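Working notes and contents for **Clinda**, a plain-text list of gift suggestions. It began as a spreadsheet of things people had asked me at weddings and has since got out of hand.

## What's in it

There are 3318 rows, each one a suggestion for a present. Every row belongs to an occasion: silver weddings, retirements, christenings, housewarmings, leaving dos, and a category called `sorry` which is more popular than I would like.

| Column | What it holds |
|---|---|
| `occasion` | one word, lower case |
| `idea` | the suggestion, in a sentence or less |
| `for_whom` | couple, parent, colleague, neighbour, child, other |
| `price_band` | `low`, `mid`, `high`, `silly` |
| `makeable` | yes if a normal person could make it at a kitchen table |
| `source` | `duvetti`, `illine`, `serrano` or `post` |
| `notes` | grumbling, mostly |

`silly` starts at 100 pounds for a colleague and rather later for a spouse. The cut-offs are in `bands.csv` if you want to argue with them.

## Where the rows came from

- **Duvetti** was a newsletter for people who run small card shops. It closed, and the editor let me have the back issues in a box. Good on christenings, weak on anything to do with men.
- **Illine** is a forum. I asked the regulars before copying anything, and took out the rows of the two who said no.
- **Serrano** is a gift-wrapping counter that kept a book of what came across it. Very strong on scented candles.
- **post** means somebody wrote to me.

Shirley Robichaud typed up the whole of the Serrano book in June and corrected its spelling as she went. If you were hoping to study the spelling of gift-wrappers, I am sorry.

## Housewarmings

The housewarming rows were the worst to sort. People give bread, salt, plants, doormats and a surprising amount of cheese, and they also give things for particular rooms, so this occasion alone has an extra column called `room`. Kitchen takes the lion's share. Bathroom is small and consists mainly of soap, with one or two framed jokes I have left in for completeness.
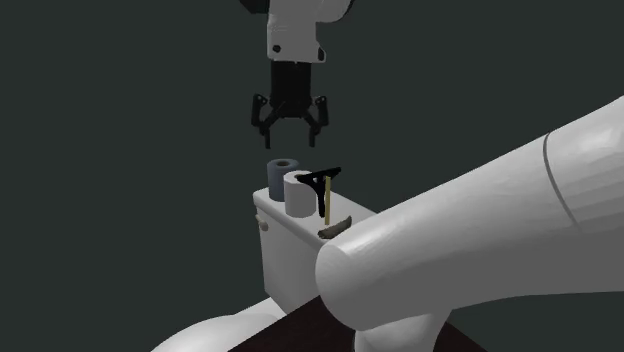 *Bathroom fittings, computer-rendered, with small objects on top of the tank.*

Where a present could go in any room the column says `any`. Where it ought not to go in any room it also says `any`, and the notes column gives my feelings.

## Things to watch for

Duplicates remain. "Photo album" and "album for photos" are both in there, under four occasions each. I merged the ones I could face.

Prices were turned into bands when I typed the row, so a `low` from an old Duvetti issue may be a `mid` by now. Flowers are the worst for this.

The silver wedding section leans heavily on silver, and the `makeable` column suffers for it. There are 30 rows for golden weddings and 10 of them are clocks.

`for_whom` was a guess wherever the source didn't say. I guessed "parent" for slippers every time and stand by it.

Names have been taken out of the `post` rows, along with one long account of a divorce that arrived attached to a suggestion for a fondue set. The fondue set is still there.

## Using it

The main file is `clinda.csv`, with commas between the columns and quotation marks round anything that has a comma of its own. It opens in any spreadsheet. To pull out presents for a retiring colleague that won't ruin you:

```
grep '^retirement,' clinda.csv | grep ',colleague,low,'
```

You may copy it, change it, print it or read it aloud at parties. Please keep the `source` column if you pass it on.

## Corrections

Send the row as it stands and the row as you think it should be. New ideas are welcome for any occasion apart from `sorry`, which is full. Please don't send mugs. There is a separate file for mugs, `mugs.csv`, and it isn't finished.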